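Fludia Hand-Held Grippers – Questions About the Slipping Jaw Fault

Welcome, and thank you for reading this before you write to us! We've gathered the questions that come up most often about the jaw fault on the hand-held pair, and Urszula Adamczyk has gone through every answer with the people at the Jirnitz bench who do the repairs.

What is the fault?

Under a light squeeze, one finger lags behind its partner and then catches up all at once. With a foam block you'd hardly notice. With fruit or a cup, the late finger arrives as a shove, and the object skids or rolls away from you. It comes from a small clamp screw on the finger linkage that works itself loose, usually after 40 hours or so of steady use.

How did you find out about it?

By bruising a lot of apples, I'm afraid. Operators at Jirnitz kept marking their grasps as failed in August, and for a good while we blamed the tracking software (our apologies to the software team, who were very patient about it). Then Anatole Vasseur sat down with one gripper in his lap, closed it very slowly, and felt the click.

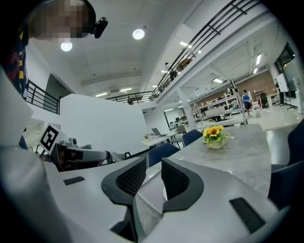
Dark finger pads with their black mesh inserts. Look at these from the front when you check for lag.

Can I check my own pair?

Yes, please do, and it only takes a few minutes. Hold the gripper with the fingers pointing away from you and nothing between them. Close the jaws as slowly as you can manage, then open them just as slowly. Do this 10 times. Both fingers should start moving together every time. If one hesitates even once, put the pair aside and write to us.

If the empty test goes well, repeat it with an object. We like an apple on a plain plate, set on a tray so that it can't get far if it rolls. Bring both grippers in from the sides and stop short of the plate before you begin to close.

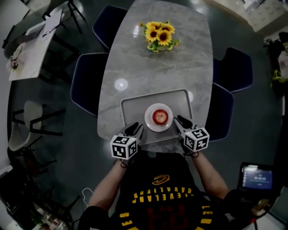
Take your time over that first pause – it's when you'll notice whether your wrists are comfortable and whether any strap or cable is pulling. Then close on the fruit with one gripper only, let go, and try the other. Testing both at once makes it very hard to say which one shoved.

Is it dangerous?

We've had no injuries reported, and the squeeze is only as strong as your own hand. All the same, a finger that jumps shut can pinch, so keep your free hand away from the jaws. Please don't practice with glass, blades or hot drinks on a pair you haven't checked. The Brenen site had over 100 practice grasps planned with filled mugs, and they've kindly swapped the mugs for fruit until their screws are done.

Does the fault affect the marker cubes?

No. The cubes have their own mount above the grip and the loose screw doesn't touch it. Do give each cube a gentle wiggle while you're at it, though. If one moves, your position readings will drift, and that's a separate repair.

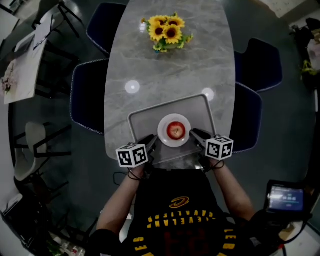

Both grippers at the plate, marker cubes above the grips and jaws held to either side of the apple.

Can I tighten the screw myself?

We'd so much rather you didn't! It needs thread lock and a torque driver, and a screw done up too hard will crack the linkage. We had several come back that way from well-meaning owners. Send us the pair in its Tipoki case, with both grippers inside even if only one is misbehaving, and we'll do the two together at no charge.

What about recordings I made before I knew?

Keep them. Grasps where the object stayed put are fine to use. For the others, add the note "late finger" so they can be filtered out later, and don't delete anything in the meantime. Urszula is happy to look over a folder if you can't decide.

How should I start again once the pair comes back?

Gently, and with something small. Line the open jaws up with the object, stop, look at the gap on each side, and only then close. Repeat the slow test after the first 40 grasps, and again whenever the gripper has been dropped.
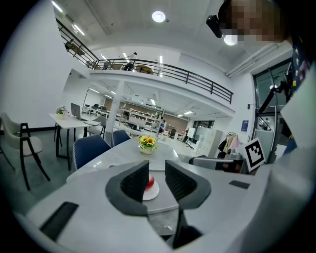
Open jaws with a small red object in the gap between the fingers.

My question isn't here. Who do I ask?

Write to the Fludia repair desk and mention the jaw fault in your subject line. Anatole reads those messages first thing in the morning, and if you can tell him which finger is late, left or right, he'll be very grateful.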